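# Draltaton Segment

Offline segmentation and grasp proposals for recordings made with a hand-held gripper. Version 3, sold by Boychuk Tooling.

We resell Draltaton Segment and we also run it on our own data, so this page is longer and grumpier than the one you'll find at the maker's site. If you want the cheerful version, read theirs. If you're deciding whether to spend money, start here.

## What it does

You feed it wrist-view video from a hand-held gripper. It finds objects on a surface, draws an outline around each one, follows those outlines through the clip, and proposes a grasp pose for whatever you select. Output is one file of masks, one of tracks and one of poses. You can read all three in a text editor, and we wish more vendors did that.

It doesn't control anything. There is no motion planner in the box, whatever the word "action-ready" on the maker's brochure may suggest to you. The poses have to go through your own planner, with your own collision checks.

## Where it has trouble

The maker's sample clips show mugs and blocks on a plain mat under even light. Every tool in this price range does well on mugs and blocks. We wanted something flatter and messier, so most of our testing was done on tabletops with thin objects, cables and dark electronics.

Thin things are the hard part. A die-cut sticker has almost no height, so the depth channel gives the software next to nothing and the outline has to come from color alone. Pale stickers against warm brown wood come out clean. A tan one on the same wood is a coin toss until you raise the edge weight. Cables are worse. A single cable running across the table gets tracked as a single object most of the time, but a loose tangle is reported as anything from one blob to a handful of fragments, and the answer can change between one keyframe and the next.

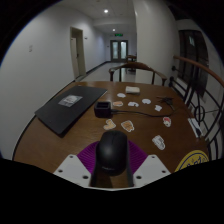 ## Results on our own clips

We labeled 700 keyframes by hand and compared. These are our numbers, on our tables, with our lens. Yours will differ.

| Check | Result |
|---|---|
| Keyframes labeled | 700 |
| Keyframes with every object outlined acceptably | 583 |
| Keyframes with at least one bad outline | 117 |
| Of those, keyframes with cables involved | 110 |

So the short reading is "good, except for cables," and we'd be comfortable with that if the confidence scores agreed. They don't. Draltaton reports high confidence on plenty of the bad cable outlines. Don't use the score as a filter without checking it against your own labels first.

Two smaller complaints:

- **Objects near the edge of a wide lens.** Curved walls and railings sometimes get pulled into the mask of whatever stands in front of them. The lens calibration step helps. Skipping it is allowed by the installer and shouldn't be.
- **The gripper itself.** You have to supply a mask for your own hardware. The automatic one misses glossy housings, which reflect the room, and then you get a grasp proposal for your own tool.

## Grasp proposals

Fine for laptops, boxes and folded cloth. For flat stickers the software will happily suggest a top-down pinch that closes on air. There's a setting called *minimum graspable height*, off by default. Turn it on. Anything thinner is then marked "no grasp," and we trust that label more than most of the others.

## Compared with Clirkevham

Customers ask about Clirkevham every week. It's slower and its editor is ugly, but its cable handling is better and it admits when it's unsure. Draltaton is quicker to set up and much nicer for fixing outlines by hand — you drag a point and the correction carries through the rest of the track. If your work is mostly wiring, buy Clirkevham. We sell that too.

The Binetmont importer works with both. It's a separate download and it drops timestamps on clips with paused recording, a bug we reported in September and are still waiting on.

## What you get

- License for one workstation, no annual fee
- Command-line tool and desktop editor
- Lens calibration sheet (PDF, print it at full scale)
- Email support from us, in English

## Before you order

Send us a short clip from your own setup and we'll run it and return the raw masks, bad ones included. Please pick a cluttered table. A clean one won't tell either of us much — and refunds aren't available once the license key has been issued.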